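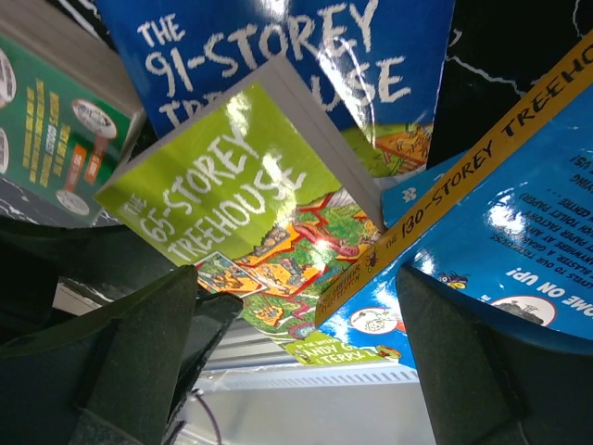 Book warehouse gives the Treehouse shelf to two arms, keeps the people

September 4, 2021

Staff at Zalerier, the secondhand children's book dealer on the east side of Dinden, have spent the summer teaching a pair of robot arms to do what any of them could do at age six, namely put a book on a shelf. The arms are getting there. The staff would like it known that they were already there.

The system comes from Soltani, a small automation outfit two streets away, and it is being tried on series fiction, the part of the business that eats the most hours. Buyers want series fiction in sets. It arrives in grocery bags, out of order and with one volume always at somebody's cousin's house, and until this year a person stood at a bench and paired it all up by hand.

That person was mostly Kusum Dixit, who has worked the sorting bench for eight years and is now officially a "cell lead." The raise was real, she says, and the title came with a lanyard.

"I used to shelve books. Now I watch something shelve books and press a button if it gets ideas," she said. "My wrists are thrilled. The rest of me is still deciding."

Relu Gavrilă, who runs the floor, picked Andy Griffiths and Terry Denton's Treehouse books for the first trials. They sell steadily, they come in thick and thin, and the titles are printed in letters you could read from a passing bus. They also have shiny covers, a detail that received less attention in the planning meeting than it has since. Glare off the overhead lights washes out chunks of lettering, and Dixit now spends part of each morning fiddling with lamps like a wedding photographer.

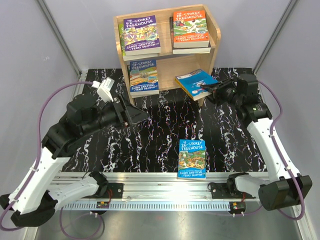 Speed was the first thing management asked about, and the answer is that a person is still faster. Dixit's old pace was 100 books an hour, coffee included. The arms do 80 on a good day. A fair share of the effort goes into angles, and the blue book at the right of the lower tier, tilted out past the front of the shelf with a black gripper at its side, is the kind of thing that takes an experienced human no thought at all. The 52 and the 78 leaning up top, covers out, are closer to what the customer is supposed to get. Gavrilă points out that the arms don't stop to read the back covers. Dixit points out that this is how you find the ones with crayon in them.

Crayon, as it happens, is now a job. Under the old setup, whoever sorted a book also flipped through it for scribbles, loose pages and pressed flowers. The arms do no flipping, so inspection has been split off and given its own table, where Golnar Pakzad and two part-timers go through everything before it reaches the cell. Pakzad used to pack orders by the loading door and is happy to be out of the draft. She is less happy with the stool.

"We were told the robots would take the boring part," Pakzad said. "Then they looked at the work and decided the boring part was in the middle, so now there's a bit of us on each end."

No one has been let go, and a letter to staff this spring promised that no one would be before December. After that, the letter says, staffing will be "reviewed in light of throughput," a phrase that has been repeated in the break room in several accents. Mehrangiz Shojaei, the staff representative, has asked for it to be rewritten in words. She also wants the cell lead pay grade opened to part-timers, and she wants it written down that the person at the button is not to be blamed for the arms' totals. Talks continue.

Soltani's engineer on the project, Pouran Salehi, has been at the warehouse most mornings and has become popular, partly because she brings pastries and partly because she asks questions. It was Dixit who told her that a book leaned back against another one slides if the one behind is thinner. Salehi wrote that down. It is now a rule in the software, and Dixit has inquired, so far as a joke, about royalties.

Management's figures put the trial at 2,023 books shelved through the end of August. The figures do not include books shelved by the arms and then shelved again by Dixit, which the company calls "corrections" and Dixit calls "Tuesday."

The next step is a second series, and there is disagreement over which. Gavrilă wants picture books, for the volume. Salehi would prefer anything with a matte cover. Pakzad has nominated the pop-up books, and was asked to be serious.

If the fall goes well, a second cell will be installed at Gollby, the company's smaller site, where eleven people currently sort by hand and have been following developments with interest. Three of them came over last week to see the thing run. They watched for twenty minutes, ate Salehi's pastries and asked Dixit whether the lanyard was compulsory.

It is. A meeting for Gollby staff will be held in the canteen there later this month, and questions can be handed to Shojaei beforehand.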